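To: Grurnel woodwork and puzzles list
From: Antonina Lysenko
Date: Wed 7 November
Subject: Re: [grurnel] wooden blocks on the sunflower cloth

> Loved the sunflower cloth you mentioned last time! Is it a rug or
> a table cover? And do you lay the blocks straight on it or put
> something flat underneath? Mine slide all over a bare tabletop.
> Also, which shapes would you start with? I have a box of 13
> offcuts and no plan at all.
>
> Gentile

So glad you asked, because I could talk about this cloth all day! I bought it from Skunance as a table cover, but it's sturdy enough that you could call it a mat or a rug and I wouldn't argue. The blocks go straight on top. I tried a sheet of card under them for a week and took it off again, the print is half the fun.
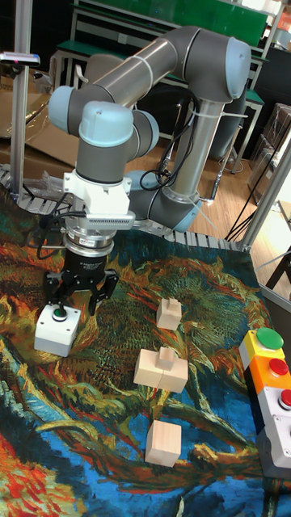

Three blocks on the sunflower print, with the plain cube down on the blue.

I was worried that all those swirls would swallow up the wood, and it's just the opposite. Pale wood looks wonderful on those deep blues and greens, and you can find a piece at a glance (I can, anyway, and my glasses are usually in the other room).

As for shapes, start with a plain cube. Really! Get one with crisp edges and you have something to check everything else against. Then make a small piece with a raised bit on top, and after that a wider one with a peg.

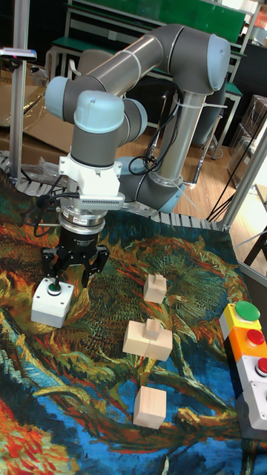
Don't rush the wider one. The first one I made wobbled like mad and I had to do the base over. I sand with 200 grit before gluing and then go over it again lightly the next day. No varnish for me, I like to see the grain.

My order for your offcuts would be:

1. Sort them by size and put the squarest ones aside for cubes. You'll probably find more than you expect.

2. Try your pegs on the wider pieces dry, before any glue comes out. If there's a seam where two parts join, get that flush first.
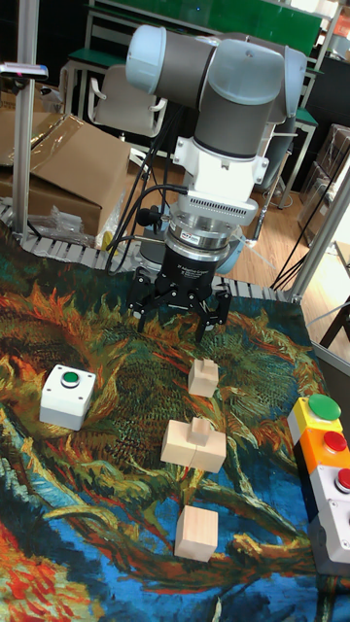
3. Set the finished ones out in a rough line on the cloth, smallest shape at the far end, and leave them there a day or two. I always spot an edge that wants another rub.

The button boxes stay out on the table too, and I've gotten very fond of those green tops next to all that orange and yellow. 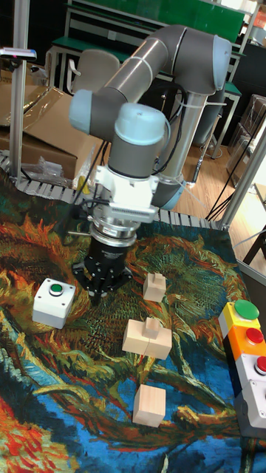
One more thing on the cloth: the Gunidton print of the same sort is thinner, and the one I handled creased badly, so go for the heavier one if you can find it. I'm hoping to cut a new batch of pegs in December and would happily swap a few for some of your offcuts. What wood are they?

Antonina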